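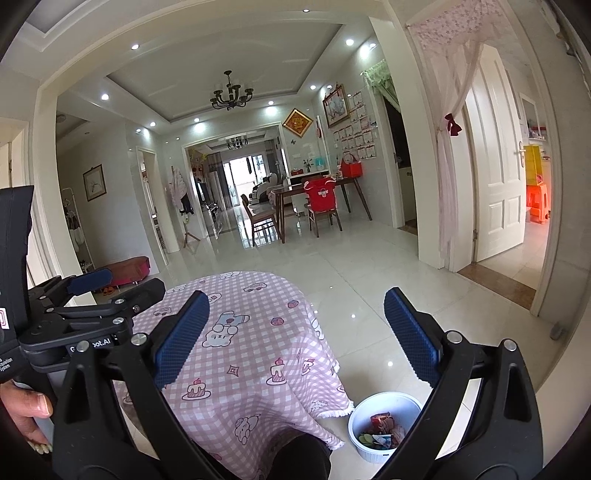
Reviews > Home tech > Robotics

Search articles, kits, guides

Last updated April

The Tedix kit comes as a pair, one gripper for each hand, and I had them both out of the foam before I'd read a word of the manual. You hold a handle, you squeeze, the padded jaws close, and a small camera records everything the jaws do. No robot needed. The robot comes later, when somebody feeds it your recordings and it learns to fold a towel the way you fold a towel (badly, in my case).

Prulturar sells the pair for $2,828, with the charging dock and a year of its Flistow software thrown in. That's a lot of money for something you use to pick up socks! But small labs and serious hobbyists used to build these themselves, and I've done that, and I still have the burn on my thumb.

So how is it to live with? Pretty good, mostly. The pads are soft and ribbed, and they hang on to things I expected to lose: a teaspoon, a candy wrapper, the corner of a tablecloth. Thin fabric is where the kit wins me over. I could pinch up one layer of gingham and leave the layer under it alone, which my old homemade pair never managed. Coins are hopeless. So are playing cards, unless you slide them to the edge of the table first.

My wrists had opinions by the second evening. Each unit is front-heavy with the jaws wide open, and after 200 short clips I was swapping hands and grumbling. Sugawara's rival set is lighter, but its trigger is stiff and it only comes as a single, so two-handed jobs are out.

Flistow is the part I'd fix. Syncing the left and right recordings takes one tap and works well, and then you hit the labeling screen, where every clip wants a name, a task and a room before it'll let you move on. I got to 600 clips and nearly quit. There's a batch mode – it's buried under Export, of all places – and once I found it I flew through the rest. The basic plan stores 2,000 clips, and after that you pay extra or move the old ones to your own drive.

Battery life got me through a long morning of tidying with a coffee break in the middle. The dock charges both units at once and has a very bright blue light, so don't put it in your bedroom.

I'm keeping the pair for another month. I want to try shoelaces.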